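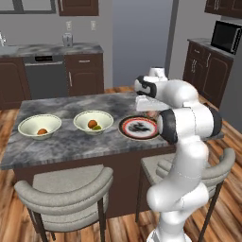
5.2 The grasp that reports success and isn't one

I've been putting off writing this section, mostly because the failure in it ate my whole May and I still get a little cross when I think about it. But it's the most useful thing we learned from running the Zerkby policy in the simulated kitchens, so let's go through it properly.

The task is plain tabletop work. The arm stands at the stool side of a kitchen island, food and dishes are laid out on the marble, and the policy gets a one-line instruction telling it what to pick up and where it should end up. Fruit in bowls gave us very little grief. A bowl has walls, and if the fingers come in a bit off, the fruit tends to roll back toward the middle and the second try gets it. Plates are another story! A flat plate with food on it gives the hand no help at all, and the rim sits right where a low approach wants to put a finger.

We ran 143 plate episodes in the Killthorpe scene set. In 60 of them the policy closed its fingers, got a "holding" signal back, and went happily off to the next stage with the food still on the plate. I'd assumed at first that the food was slipping out on the lift (I even spent a week fiddling with friction, which I'd like back). Then Bernice Issahaku sat down with the contact logs and saw that in most of these episodes the fingers had never touched the food. They had touched the plate. Our holding check, which I wrote, so this one's on me, asked only whether both fingers were in contact with something and whether they had stopped short of fully closed. A plate rim pinched between two fingertips passes that test beautifully.

What made it worse was the way the arm has to fold itself to get over the island. When the target is well inside the near edge, the elbow comes up high and the forearm drops back down, and from several of our viewpoints a joint ends up in front of some of the dishes. Figure 7 comes from the same kitchen, with the fingers down in the plate. I must have watched dozens of clips like it and waved them through as good grasps, when you simply can't tell from a view like that what the fingers have hold of.
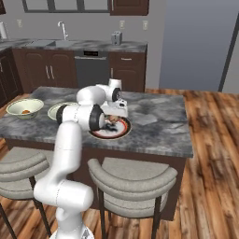
Figure 7. Gripper lowered into the red-rimmed plate on the kitchen island, Killthorpe scene set (simulated).

There's a safety side to this too, and it's the part that got me out of bed. Once the policy believed it was holding something, it switched to its carry speed. In 3 episodes it had a real pinch on the rim when it did that, and the plate went off the island with it. In simulation that costs you a reset. Our partners at Ferkov were getting ready to put the same controller on hardware, so I wrote to them on July 6, 2021 and asked them to hold off until the check was fixed, and they did (thank you, again).

The fix is a bit dull. The holding check now wants the contact to be with the named object, and it wants that object to rise with the hand through a slow 4 cm lift before carry speed is allowed. On a real arm you don't get object names for free from the contact engine, so there we lean on the Odoi tracker and the slow lift does most of the work. If the tracker loses the food behind the forearm, the arm stops and opens its fingers where it is. That makes it slower and I don't mind one bit.

I haven't rerun every plate episode under the new check, so please don't read this section as a claim that plates are solved. The old success numbers for plates shouldn't be used by anyone, us included, and I've taken them out of the results table. The bowl numbers came through the old check as well, but Bernice went back over those contact logs and the fruit really was in the hand, so they stay.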